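The Cludel Build

By December the robot had a name, which Dilani Saha considered a mistake.

"You can't swear at something called Cludel," she said. "It sounds like a pastry."

"You've managed so far," said Kristóf Bozsik, who had named it, and who had also named the shop server (Fludel), the shop vacuum (Clakoretti) and, during one regrettable weekend, everyone's soldering irons.

The shop was the back half of what had been Munasinghe Upholstery. Rent was $136 a month each, split among whoever hadn't moved to another state. For that you got a key, a shelf, a share of the radiator, and a vote. The vote was how they had ended up teaching an arm to service computers. Piroska Borbély had wanted a kiln.

The plan was simple and it was Kristóf's. Shafiq Nanayakkara had brought in a stack of old office machines from a dentist who was closing down. The arm would strip them for parts, the parts would be sold, and the money would go toward the kiln. Piroska had done the math on the back of a seed packet and announced that at the present rate she would be firing her first bowl at the age of 200.

"It's learning," said Kristóf.

"So was my nephew. He's a periodontist now."

Cludel went for the memory first. It came down over the slots at the speed of a man lowering himself into a cold lake, stopped, thought about it, and went back up.

"What was that?" said Dilani.

"Caution."

"I set the caution. I set it to 3. That was a 9."

She typed something. Kristóf, who had been asked not to lean on the bench, leaned on the bench. The arm came down again a thumb's width to the left of where anybody wanted it and took a firm grip on nothing. It carried the nothing across to the parts tray, set it down with great tenderness, and opened its fingers.

Shafiq applauded. He had been eating soup by the door for an hour and was having the best evening of anyone.

"One down," he said.

"Get off the bench," Dilani told Kristóf.

He got off the bench. She ran it again. This time the fingers closed on a real module and everybody stopped talking, even Piroska, who had been telling the radiator about glazes. It rose. It tilted a little. It traveled over to the tray, and there was a click that could have come from a tap shoe, and there it lay.

"How much is that worth?" Piroska said at last.

Shafiq looked it up on his phone. He looked for longer than it takes to look something up.

"Do you want it with shipping or without?"

"Without."

"Then it's better if I don't say."

Piroska put her coat on. She got as far as the door, looked at the soup, looked at the arm, and came back and pulled up a stool.

"Do the copper one," she said. "I like the copper one."
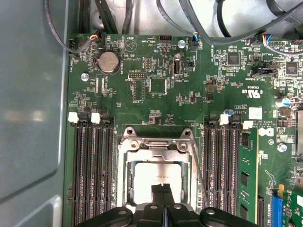
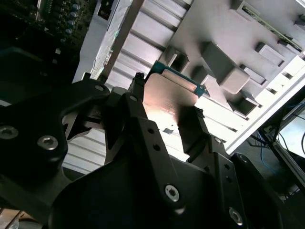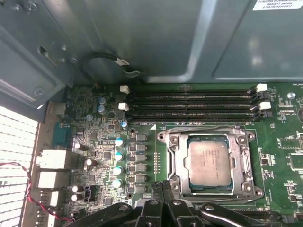
Page last changed: Jun 26, 2019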